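Belcombe Library Service
Caring for Books and Papers at Home: Advice for Readers

The Library Service is asked each year for guidance on looking after books, family papers and pamphlets kept in private houses. The following notes are based on the practice of the Harnis reading room and may be followed with ordinary household materials.

Where to keep books

Books should stand on an inside wall, away from radiators, chimney breasts and direct sunlight. Bathrooms, lofts and cellars are unsuitable. Leave a finger's width between the back of the shelf and the books so that air can pass behind them. A room which is comfortable for people, and not subject to sudden changes of temperature, will generally suit books as well.

Volumes of similar height should be placed together. They should be held upright without being tightly packed. Very large volumes, and any weighing more than a reader can comfortably lift with one hand, should be laid flat, with no more than three in a pile.

Dusting

Shelves should be cleared and dusted twice a year, preferably in dry weather. Hold the book firmly closed and brush along the top edge, away from the spine, with a soft, clean paintbrush. Do not use spray polish near books. Shelves that have been wiped with a damp cloth must be left to dry fully before anything is put back.

To take a book down, push back the volumes on either side and grasp it by the middle of the spine. Pulling at the top of the spine is the most common cause of damage seen at the enquiry desk.
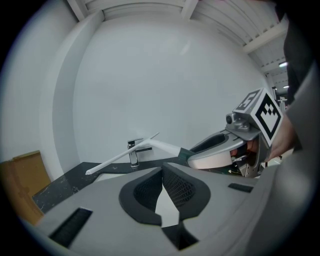 Foam finger pads on a hand-held gripper.

Damp and mould

A musty smell should be investigated promptly. Books that are slightly damp may be stood on end, with the covers opened a little, in a cool room with a fan directed past them and not at them. Hairdryers and ovens must not be used. Where mould is visible, place the book in a paper bag, keep it apart from the others and seek advice before brushing it.

Small repairs

Adhesive tape should never be applied to a torn page. It yellows, and the stain is seldom removable. A torn leaf may be kept safe in a folded sheet of acid-free paper until it can be properly mended. Rubber bands, paper clips and pins should be taken off before papers are put away.

Boxes and labels

Letters and pamphlets are best stored flat in acid-free boxes. Label the box in pencil and leave the papers themselves unmarked. Leaflet 61, which lists suitable box sizes, is available free of charge from the Harnis and Nakar branches. Readers intending to store more than one shelf of papers may also wish to ask for Leaflet 85, on simple household inventories.

Items for inspection may be brought to the enquiry desk at either branch between 10 a.m. and 4 p.m. Staff are unable to give valuations.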